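Notebook, August, bench 3
Wash trials on mesh bags, continued from the last entry

Started 8:40. Ghazal had the tub filled already. Today was meant to finish the shedding runs on the Plumeo fleece, comparing bagged and unbagged loads. Same detergent dose as before, cold program, no softener.

Filters first. Blank filter dried and weighed twice, no drift. The balance was slow to settle with the window open, so it stays closed for the rest of the series. Mehrangiz, please add that to the sheet on the door.

Run A, unbagged: 919 fibers on the counted section of the filter.
Run B, fine mesh bag: 200 on the same section.
Run C, coarse mesh bag: stopped early, drain hose came off the barb. Mopped up, hose clamp replaced. No count.

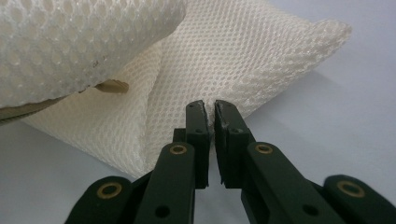

White mesh, piled up.

Run B looks too good. Some of the missing fiber must be staying in the bag, most likely along the seams. Turned the fine bag inside out over a tray and rinsed it with a squeeze bottle. The rinse water went through its own filter, labeled B2. Ladan will count it under the Altıntaş scope tomorrow morning.

If B2 comes out high, the bag is holding fiber that the next wash could release, and a single-wash figure doesn't tell us much. I want to do five washes in a row with the same bag and no rinse between them. Evie thinks three is enough. We have fleece for either.

Lunch. Mwanahawa called Gilton about the replacement filters. They can send 2 boxes this month and the rest on back order. Pore size confirmed as the same.

Afternoon went to the old data. The first unbagged run in the Hetus folder is entered as 2,338, which can't be compared with today because that was a whole-filter count. Marked it in the margin and left the number alone.

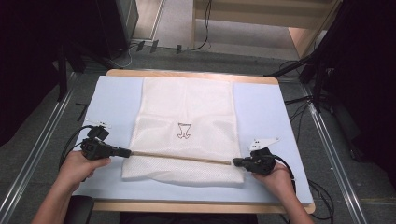 Laundry bag laid flat on the blue mat.

To do:
Repeat run C with the new clamp
Count B2
Check zipper ends on all bags for snags before the next load
Order more squeeze bottles, the blue-capped one leaks
Ask Ghazal where the second drying rack went

Tub drained and wiped, balance off at 4:50.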